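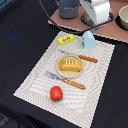
# Incident Notes: Grip Faults on the Kidden Table-Setting Cell

The following is a record of a fault that affected the Kidden cell during its December run. It is published on this personal blog with the agreement of the project, and the opinions in it are those of the author alone. The official report is held by Rosholm and is not reproduced here.

## Background

The cell is used to rehearse kitchen tasks with play food and child-sized utensils. A single arm picks up items, moves them across a woven placemat, and sets them down again. The program called for 700 cycles. The arm was operating under its normal speed limit, and no person was inside the marked area when the fault took place.

## What Happened

At 2 in the afternoon the arm was carrying the light blue carton. The controller reported a completed release while the fingers were still closed. The arm then began its travel to the next position with the carton in its grip, at a height meant for an empty hand. The carton struck the rim of the plate, and the plate was pushed off the mat.

The operator pressed the stop button. Motion ended as designed, and the brakes held. There was no injury and no damage to the arm. The carton had a dent along one side and was taken out of service.

## Findings

The first explanation put forward was a worn finger pad. This was checked and ruled out. Both pads were within their limits, and the same fault was produced later with a new pair fitted.

The cause was found in the release signal. The Etham gripper driver had been set to report "open" once the command was sent, without waiting for the finger position to be read back. In most cycles the fingers opened quickly enough for the error to pass unseen. When the supply voltage dipped, the fingers lagged and the arm moved too soon.
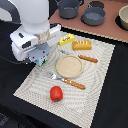
A review of the logs showed 40 earlier cycles in which the arm had started to move before the fingers were fully open. None of them had raised an alarm. In the author's view this is the more serious finding — the cell had been giving notice of the fault for some time, and the logs were not being read for it.

## Corrective Actions

1. The driver now waits for a position reading before it reports a release.
2. Travel speed directly after a release is held to 70 percent of the former value.
3. A late release stops the cell and must be cleared by hand.
4. The power supply has been replaced with the Gebremichael unit already approved for the second cell.

## Open Items

The stop button was within reach, but the operator had to turn away from the table to press it. A request to move it to the front rail has been submitted and has not yet been answered. Until it is settled, operators are asked to stand on the button side of the table during all powered work.

The carton has also been left out of the program for the time being. It will be returned once the new driver setting has completed a full run with the bread and the butter.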